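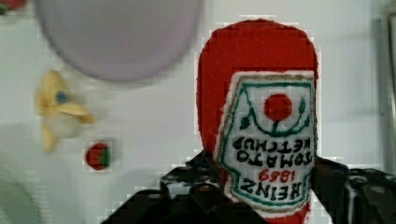

Minutes — Soft Goods Review, Grulleo Play Library
Mikcombe workroom, June, 10 a.m.

Chair and minutes: Nafula Langat
Also present: cataloging, repairs, front desk
Apologies: Prilby branch

1. Previous minutes
Accepted with one correction. Item 4 should read "surface clean" and not "hand wash" for the felt vegetables.

2. Matters arising
The replacement labels for the storage tubs have been delivered. The adhesive is too weak for the textured lids. Repairs will try the smooth end panel of the tub instead and report back.
The thread cabinet has been moved to the north wall. The key is held at the front desk.

3. Plush ketchup bottle, catalog no. 295
3.1 Description. The catalog entry currently reads "sauce bottle, red, soft." Cataloging considers this insufficient, as the Prilby branch holds another red bottle under the same wording. New entry agreed:
"Plush ketchup bottle. Red felt-like fabric, fuzzy surface. Rounded base, narrower neck. Keystone-shaped label on front with green inner outline. Lettering embroidered in black capitals: HEINZ, TOMATO KETCHUP. Number 1869 embroidered in red, smaller. Red tomato with green vine and leaves."
3.2 The outer border of the label was discussed. One view was that it should be entered as white, another as tan. Left out of the entry until it has been checked beside the color card under the bench lamp.
3.3 Orientation. The drawing on the old record card has the tomato at the top of the label. In the upright position the brand name is toward the neck and the tomato is toward the base. The card is to be redrawn.
3.4 Category. The front desk asked for the bottle to be listed under kitchen play. Cataloging prefers soft toys. Kitchen play agreed, with a cross-reference.

4. Condition checks, embroidered items
4.1 The present check sheet covers seams, filling and fastenings. It does not cover embroidery. The following lines are to be added:
Loose or pulled thread, front of label
Lifting at label edge
Fine stitching (stems, vines, small numerals)
Lint caught in stitching
4.2 Uneven lettering is not to be recorded as damage unless a thread is broken or missing. Several past entries use "worn" for lettering that is only irregular — repairs to correct these when the cards next come through.
4.3 Fuzz on the body fabric. Normal for this type of material. Pilling is to be recorded only where it can be felt as separate beads. No shaving of the fabric without a note from repairs.
4.4 A check takes 2 minutes at the desk. The chair asked that this not be extended. Items needing longer go in the gray tray. 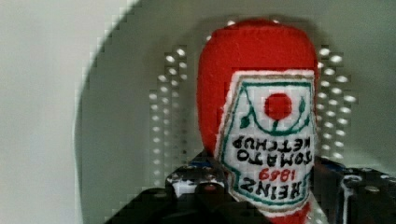

CLEANING AND STORAGE

5. Cleaning
5.1 The Khaemba laundry has asked for one instruction sheet per material in place of one per item. Agreed in principle. Felt and felt-like fabrics go on sheet 77.
5.2 Draft wording for sheet 77: Brush dry with a soft brush, in one direction. Blot marks with a damp white cloth. Do not rub across embroidery. Do not tumble dry. Dry flat, label side up.
5.3 Repairs asked whether red fabric should be tested for color transfer before blotting. Yes, on the base, away from the label. To be added as the first line.
5.4 No decision on lint rollers. The adhesive type leaves residue on some fabrics. A sample of the washable type will be requested.

6. Storage
6.1 Bottles and other tall soft items are to be stored lying down, label up, in a single layer. They are currently stood on end in the deep tub and the necks bend under the weight of whatever is on top.
6.2 The deep tub will be reassigned to the play mats.
6.3 Shelf space for the shallow tubs — front desk to measure the lower bay and send dimensions to the chair.

7. Actions
N. Langat: issue revised check sheet; reply to Khaemba
Cataloging: update no. 295, redraw card, confirm border color
Repairs: sheet 77, final wording; tub label trial
Front desk: bay dimensions; empty deep tub

8. Any other business
The Prilby branch has a surplus of cotton drawstring bags in the small size. Mikcombe will take them.
The bench lamp needs a new bulb.

Meeting closed 11:15 a.m. Next meeting in July, same room.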